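Notebook - picking cell, equipment planning
July, started after lunch

Writing down where the budget stands before I forget which quote goes with what. The request has to go in this month and the version in the shared folder is out of date. If you have it open, close it.

What we have to spend: 7,000 for the cell, same as was agreed in the spring. Anything bought on the consumables account doesn't count against it, but that account is also paying for gloves and printer filament, so I don't want to lean on it.

Gripper fingers first. Wovance quoted 338 for a set of the soft fingertips and 118 for the spare pads. Kozan does a similar set for less but wants us to take their mounting plate too, and the plate doesn't match our bolt pattern. We would have to make an adapter. I've made two adapters this year already and would like to stop. Going with Wovance unless shipping comes back silly.

Suction. Still undecided. The Imura cup kit would cover the flat and smooth items, and it can run off the air line we already have. It won't do much for small loose parts or anything crinkled. I had it down as a must in the first draft. Moved it to "if money is left."

Camera. Avumis will lend us the depth unit for 60 days and we only pay the return freight. I want to take that before committing to a purchase. Clear plastic is where the current camera does worst, and a loan is the cheap way to find out if theirs is any better. Need to ask whether the cable is included. Last time it wasn't.

Cables and hose in general. We need a proper dress pack on the arm. The present arrangement is a loop of cable over the joint, and it hangs over the bin when the arm reaches in. Asked for a price on clips and sleeve by the meter, no reply yet. Put a placeholder in the sheet and marked it as a placeholder.

Bins. We have been using the gray two-compartment one with clamps by the two far corners. The clamps are fine for now but I'd like a fixed bracket, something that lets us lift the bin out and put it back in the same spot without doing the calibration again. Could be made in the shop. Two hours of shop time plus stock, so it goes in as an internal charge.

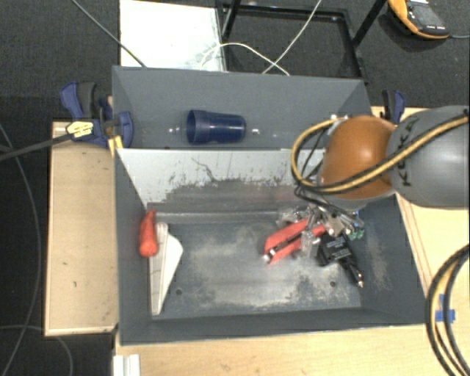
The other question is whether to buy a second bin of the same type. The floor and the divider on this one are scuffed, and I'd like to know how much the marks matter to the segmentation before we blame the camera for everything. A clean bin is a cheap test. Adding one to the list, not two.

Test objects: no new purchase. Mixed clutter with a cup, hand tool, clear plastic and small bits is enough variety until the fingers arrive. If somebody wants a standard object set they can write the request themselves.

Order of buying, as of now:
1. Wovance fingers and pads
2. Avumis loan paperwork (do this first if the form is short)
3. Spare bin
4. Dress pack, once there is a price
5. Imura kit, if money is left

4:30 pm - Wovance wrote back. Shipping is acceptable, lead time is longer than I wanted. Moved the gripper tests back on the plan and left the camera tests where they were. Still nothing on the sleeve. Will chase it tomorrow morning and update the sheet then.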